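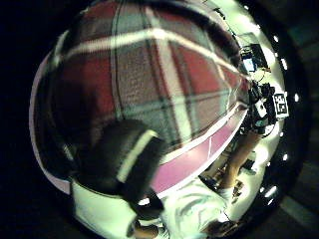
Preguntas frecuentes: pinza de mano Orau

Imprimir | Enviar por correo | Compartido 32 veces

¿Por qué se corta la grabación al apretar?
Por un fallo del conector – el error 131. Afecta a las unidades entregadas antes de noviembre.

¿Puedo seguir usándola?
No. Apáguela y espere 30 segundos antes de soltar el cable.

¿Se pierden los datos?
Solo los del último agarre. Repítalo tras la reparación.

¿Quién la repara?
El taller de Plasow, sin coste.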